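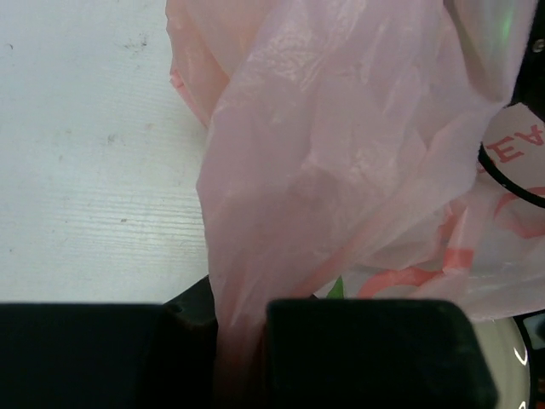
Contract talks between Peltent and the union covering its 746 warehouse pickers have gone past the date both sides set for a deal, and the old agreement has been extended to the end of June. Peltent packs grocery orders for three chains, the largest of them Chacko. Most of the work is small and repetitive. A picker takes hold of a thin pink plastic bag by its gathered end, shifts it to the next station and reaches for another, up to 900 times in a shift. The union wants that number capped and written into the agreement. The company says targets belong in the staff handbook, where they can be changed from season to season.

Pay is the easier part. The two sides are less than a dollar an hour apart, and a signing bonus of $1,000 has been on the table since the second week.

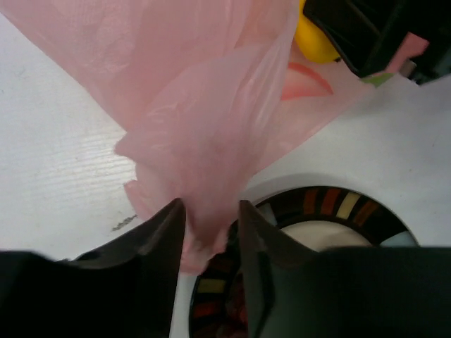

Rosters are harder. Pickers now get their shifts four days ahead and are asking for 12. Firnard, a smaller rival across the highway, moved to longer notice last year and has kept it, although its busy periods are easier to predict. Peltent has offered seven days, with exceptions for public holidays – and it is the exceptions that people in the lunchroom talk about.

Drorker, the labour hire firm that fills gaps on weekends, is not a party to the talks. Its casuals work the same lines under a separate agreement with no roster notice at all. 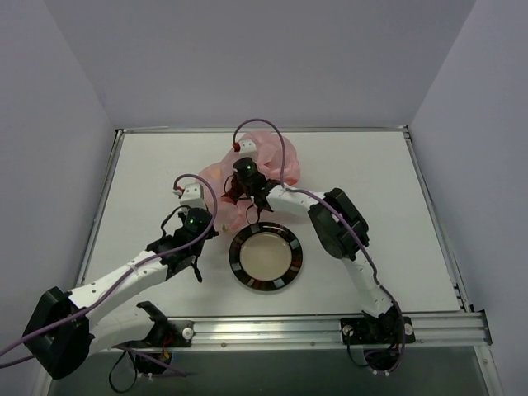 One picker on the night shift said she would take a smaller raise if she could know by Monday whether she was working Saturday. She has turned down two family weddings this year and missed most of her son's hockey season. Talks resume next week.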